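Visit Report: Findden Furniture and Surfaces Fair 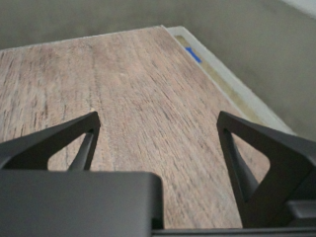 Wood-grain tabletop with a pale raised rim along one side.

Prepared for members of the Komum Regional Housing Association
20/09/2024

A delegation from the Association attended the Findden Furniture and Surfaces Fair at the invitation of the organizers. The delegation consisted of Maiara Batista, head of procurement, Fraser Jardine, property standards officer, and Osvaldo Quintana, tenant services. The purpose of the visit was to review tables, worktops and shelving suitable for shared kitchens and common rooms ahead of the next furnishing cycle, which opens in March.

The fair occupies 2 halls on the former rail yard at Findden. Hall A is given over to finished furniture and Hall B to raw boards, edging, oils and fittings. Registration was prompt. Members planning to attend next year should note that parking is limited and that the shuttle from the station stops running before the halls close.

Tables and worktops

Most of the morning was spent in Hall A. Zirnero presented its range for schools and residential homes, with tables rated by the maker for loads of up to 600 pounds. Mr. Jardine asked about repairs to damaged edges. The company's representative, Iolo Lloyd, explained that edge pieces on the current range can be ordered separately and fitted on site with hand tools. Older tables must go back to the workshop. The Association owns a good number of the older type, and the cost of return shipping remains a concern.

Wysocka, a smaller family firm, showed dining tables in ash and beech with an oiled finish. The delegation found the quality very high. The finish needs fresh oil twice a year, however, and Ms. Batista does not consider this practical in buildings without a resident manager. Wysocka has agreed to quote for a lacquered version.

Prices for comparable six-seat tables varied widely between exhibitors. A full price list has been placed on file under reference 3772 and may be requested from the procurement office.

Talk on care and cleaning

In the afternoon the delegation attended a talk by Ismael Falcão, a furniture restorer, on the care of wooden surfaces in heavy daily use. Mr. Falcão advised against all-purpose kitchen sprays and recommended a damp cloth with mild soap, followed by a dry one. White rings left by hot dishes can often be treated without sanding if they are dealt with early. He also spoke at some length about the history of shellac. Mr. Quintana will prepare a one-page care sheet for tenants based on the talk.

Hall B

Time in Hall B was short. Several suppliers offered offcuts at reduced prices, which may be of interest to the Association's woodworking group. Samples of three edging types were collected and are available at the Komum office.

Follow-up

Ms. Batista will request written quotes from Zirnero and Wysocka. A sum of $3000 has been set aside for trial tables in one shared kitchen, to be chosen by the property standards team. Comments from members should be sent to the procurement office in writing.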